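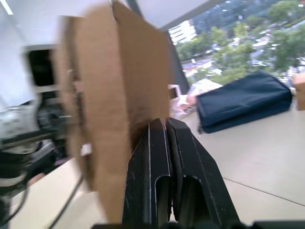 Morkside Cardboard Handling Set: Data Card

Summary

The Morkside Cardboard Handling Set documents the handling of used corrugated cardboard indoors, at table height. It covers lifting, turning, flattening and stacking of single sheets and opened boxes. The set is maintained by Drelelance and is intended for groups that study the sorting and reuse of packaging.

Contents

The set holds 90 sessions. Each session covers one piece of cardboard from the time it is picked up until it is set down on a stack or returned to the table. Sheets are plain brown board unless the session notes state otherwise. Pieces with torn or uneven edges are included on purpose and make up 43 of the sessions. Boxes with tape still attached are listed separately in the notes file.

Materials

Cardboard was collected from incoming deliveries at the Morkside site during May. No sheet was cut, pressed or repaired before use. Staples were removed. Sheets that had been wet at any time were rejected, as were those with food residue. A single sheet may appear in no more than 2 sessions.

Setting

All sessions took place in one upper-floor room with a large window. The blinds were left open and the ceiling lights were on. Brightness varies with the time of day, and users who compare sheet color across sessions should take this into account.

Notes File

One line is provided per session. The fields are:

- session: running number
- piece: sheet, flap or opened box
- edge: clean, torn or mixed
- action: lift, turn, flatten or stack
- remarks: free text, may be blank

The edge field was filled in by Kuo-hua Chiu. Veronica Onu reviewed 50 of the entries, and disagreements were settled in favor of the "mixed" label.

Known Limitations

Fast movement causes blur in many sessions, most often while a sheet is being turned. Large sheets may hide much of the room. Board thickness was not measured, and the set should not be used to estimate strength or load. Printed and coated board is poorly represented.

Terms of Use

The set may be used for research and teaching. Redistribution requires written permission from Drelelance. Publications should cite the set by its full name and state the release used. Corrections to the notes file should be submitted with the session number and the field concerned.

Related items

Oltton Paper Bag Folding Set
Morsy Packing Tape Notes
Morkside Box Flattening Guide
Drelelance Terms for Shared Data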